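Nismont Members' Forum > Buildings and Furnishings > Reading room tables: refinish, replace or leave alone

Nismont_Facilities
Posted 28/05/2025

Members are invited to comment on the proposed treatment of the tables in the Nismont reading room. The tables were supplied by Lundgren and have been in regular use since the room opened. Complaints received at the desk concern glare from the overhead lights, ring marks, and a slightly tacky feel in humid weather. Three courses are open to us: a matte topcoat applied on site, full replacement, or no work beyond a change of cleaning product. The sum available is $3,000, and it must also cover any closure of the room.

Please keep replies to the matter of the tables. Chairs will be taken up in June.

varnish_and_vellum

I would ask that replacement be ruled out at the start. The tables are level and sound, and the sum named will not buy new ones of the same quality. A matte topcoat is the proper remedy for glare. My own practice is to scuff lightly by hand, wipe down, allow the surface to dry, and put on two thin coats.

Eastwing66

With respect to the previous poster, that advice holds for solid wood and for veneer in good order. It does not hold for laminate. A coating over laminate will very often lift at the edges within a season, and the reading room would then have a worse table than it has now. Before any method is approved, we should establish in writing what the tops are made of.

varnish_and_vellum

I accept that the material should be confirmed. I do not accept that laminate can never be coated. With a bonding primer it can be done, and I have seen it last for years in a school library.

Eastwing66

A bonding primer is opaque in most cases. Members who value the look of the grain would be giving it up. 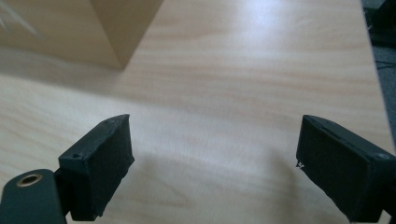
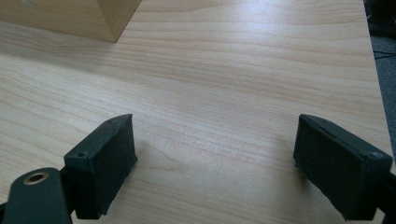

Pale wood tone, grain running lengthwise across the view, lighter where the shine falls.

Reply 6
Nommont_Annex

The Nommont annex dealt with the same complaint and may be able to save Nismont some expense. We changed the lamps and left the furniture alone. Diffusers were fitted over the existing lights, and complaints about glare stopped. The tacky feel was traced to a polish that should not have been used. We now clean with a damp cloth and a mild soap, followed by a dry cloth.

Reply 7
varnish_and_vellum

Diffusers will reduce the light available for reading. Several members already find the room dim in the late afternoon. I would want that considered before the lamps are altered.

Reply 8
Nommont_Annex

That is a fair concern — our room has windows on the long side, and Nismont's does not. A trial over one table would settle it at little cost.

Reply 9
quiet_corner_80

I use the room most mornings and have no objection to the tables as they are. Ring marks are a matter of conduct. The rule on drinks should be enforced before money is spent on finishes.

Reply 10
Nismont_Facilities

Thank you for these replies. The Varberg workshop has been asked to confirm the material of the tops and to quote for a matte coating on a single table. A diffuser will be tried over the table nearest the door. The present polish is withdrawn from use with immediate effect. This thread will stay open for comment until the quotation has been received.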